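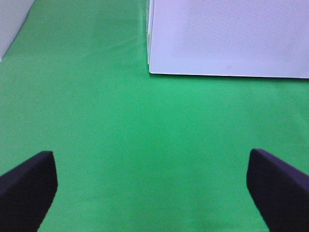 Ticket 644 - Praltow household task cell, cloth handling
Status: Open
Reading time: 2 min

Reported Friday by Tane Treloar. The arm is required to take hold of the green cloth, fold it once and return to its start position. In 5 attempts it completed the fold 2 times. In the remaining attempts the fingers closed on the fabric and came away without it.

Checks performed: Finger travel was measured and is within tolerance. The Verbeke controller was restarted with no change. Log entry 178 shows the close command being issued before the descent had finished.

Assessment: The cloth is a single plain color with a fine, matte surface, and the central area offers few features for depth estimation. Support considers this the likely cause - the timing fault may be a consequence of it.

Action: Raise the descent timeout and repeat the trial. Pending the result, the site is advised that folding should remain a manual task. The unit is not approved for unattended laundry work.

3 comments | 2 shares

Hikerier_ops: We have the same fault with bed sheets. Towels are fine.

mdl: Was the timeout changed in the September release?

Suron desk: It was not. Please attach your log.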